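Cell minder wanted, part time to start, could go full time by June. One robot, one bench, one cabinet. Posting this fast as our last person has moved on and the arm needs somebody who likes it.

We're Rurkine, small outfit, we teach arms to handle lab glass. The cell is called Kuvik. Your job would be to set it up in the morning, keep it straight all day, and fix it when it stops being straight. You don't need a degree. You need hands, patience and a habit of writing stuff down.

Main thing you'd be looking after is the gripper and what it sees. There's a small camera down at the wrist, and half of all our trouble starts there. Fingers a hair out of line, camera nudged in its mount, and the arm closes on air next to a beaker. So the first hour of every shift is checks, before any glass comes out.

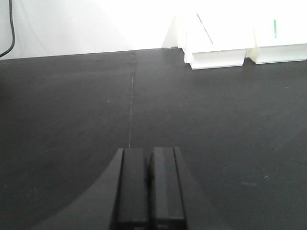 Pimgate, 24/10/2025

**What the morning looks like**

Power up, let the arm home, stand back. Then jog it out over the black bench with the fingers open and look at the wrist feed. You want both fingers in view at the bottom, side by side, gap between them. There's a thin pale line down the bench top and we use it as a rough eyeball: fingers pointed up the line, gap sitting on it. It's not a calibration, it just tells you in ten seconds if somebody leaned on the camera overnight.

If it looks off, you do the real calibration. Board out, 12 poses, save, reload, check again. Takes as long as a coffee. Please do not skip the reload, we lost a whole afternoon to that once and Darragh Keogh still brings it up.

Other morning stuff:

- wipe the bench. Dust and specks show up bad on black, and smudges throw back the light
- wipe the finger pads, alcohol wipe, lint free
- look at the pads under a lamp for nicks. Glass chips are tiny and they scratch everything after
- follow every cable with your hand from plug to clamp. Loose ones get tied back, away from anything the arm sweeps through
- lights on full and leave them alone. If you change the light you have changed the cell, log it
- open and close the gripper a few times with nothing in it and listen

That last one matters. You get to know the sound. A dry one ticks.

**What you'd do the rest of the day**

Run sorting and placing jobs with the glass. White bins against the back wall, a piece of glass in the gripper, arm takes it to where the job sheet says. You set the bins, load the pieces, hit go, watch, reset. Over and over. It's repetitive and we won't dress that up. A good stretch is when you barely touch the stop.

Clear glass in pale bins is hard going for cameras, and hard on people too, you will lose sight of a beaker that's right in front of you. You end up looking for the rim. Red or green on a rod is a gift. Bins go tight together, back against the wall, tall stuff upright in its stand. If the tops of things stick out past a bin, say a test tube leaning over the side, note it on the sheet before you start so the person reading it later knows it was like that.

Grip force is per piece. Thin walled dishes get the low setting, always, and you check the setting on the pendant with your own eyes before the fingers close. Ciarán Mac Mathúna wrote the table of settings and he'll walk you thru it the first week.
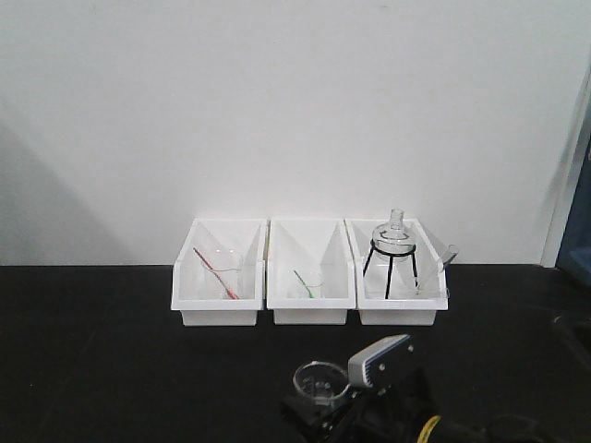
## Repairs and upkeep

This is the half of the job most people who apply seem to like better. You would:

- swap finger pads when they're worn, then re-zero the fingers. Feeler gauge, not guesswork
- check the fasteners on the gripper housing. Snug, paint mark across the head, look at the mark each week
- replace the wrist cable before it fails. It bends all day. We keep one on hand, and when you use it you order the next one the same day
- clean the camera lens and check its mount has no play
- grease per the Hagedorn sheet taped inside the cell door (Hagedorn is our shop next door, they machine our fingers)
- back up the controller before you change anything. Anything!!

We change pads at 1,000 cycles. The last set came off at 1,041 which was too late, one pad had started to lift at the corner and we'd been chasing a drift in the grip that was only that. The set before was done at 1,008, no trouble. So 1,000 and stop, even if it's mid run.

When something breaks in the cell, order of business is: stop, arm parked, power locked off, glass up with a brush and pan. Never gloves alone. Then look at the pads again, then the bench. Only then restart. Nobody here will ever rush you on a breakage.

If the fault is past you, that's fine, call Brendan Tully. He does the drives and the controller. We'd rather you call at the second weird noise than at the tenth.

## Tidiness

Bigger deal than it sounds. Parts and glass go in trays, and trays go back to the gray metal cabinet at end of shift. Everything comes out of the tray before it's shelved unless it has a label on it. Old tray with scuffs on the floor of it is ok for tools and pads, not ok for glass. Grit.

Shelves hang on clips in the slotted rails. If you move a shelf, move both sides to the same height and push down on it with your hand before you put anything on it. Heavy stuff low. 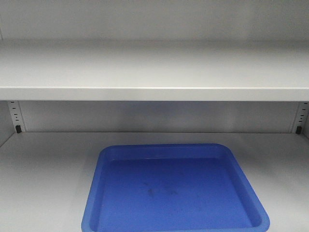 *Cabinet shelves, blue tray on the lower shelf.*

End of shift is short. Park the arm, gripper open, bins stacked, bench wiped, tray away, log filled in. In the log we want the time, what you ran, what you touched and anything that felt different even if you can't say why. "Sounded rough on close" is a good entry. "All OK" every day for a month is a bad one.

## Who'd suit

- you've looked after a machine before. Any kind. Packing line, CNC, bikes, a printer that hates everyone
- comfortable with a hex key, a multimeter and a feeler gauge, or quick to learn
- you can stand at a bench for a good part of the day (stool provided)
- fine with glass. Steady hands, no showing off
- you write things down so the next person can read them
- ok with being on camera from the wrists down, the cell records while it runs

Nice but not needed: some Python, any time on a robot pendant, a bit of crimping or soldering. If you've done hand-eye calibration before tell us which kind, Ciarán will want to talk to you for an hour.

## Hours and pay

Mornings to begin with, four a week, you and us agree which. Paid hourly, paid training, paid for the trial shift too. Rate depends on what you've done before and we'll give you the number on the phone before you come in, so no one wastes a trip. Safety shoes and glasses are on us. Parking out back, bus stops at the gate.

First two weeks you're alongside Darragh, you don't run the cell alone. After that you run it on your own with someone in the building. No lone working, ever.

## How to apply

Send a few lines to Pádraig Foley, jobs desk at Rurkine, or hand a note in at the front door in Pimgate. Skip the cover letter. Tell us:

1. a machine you kept going and what was wrong with it
2. how you found the fault
3. which mornings you can't do
4. when you could start

Photos of something you fixed are welcome, phone quality is fine.

We read them as they come in and we'll stop when we find the right person, so sooner is better. Everybody gets an answer, might be a short one. If we like the sound of it you'll come in for a trial morning: one calibration, one pad swap, and a run of the bins with Darragh beside you. Oisín Quinlan signs off on hires and will most likely stick his head in, he's the one asking about your bike.

Questions about the cell itself go to Ciarán. Questions about pay or hours to Pádraig. Please dont call the Hagedorn number, they keep getting our calls and they're being very nice about it.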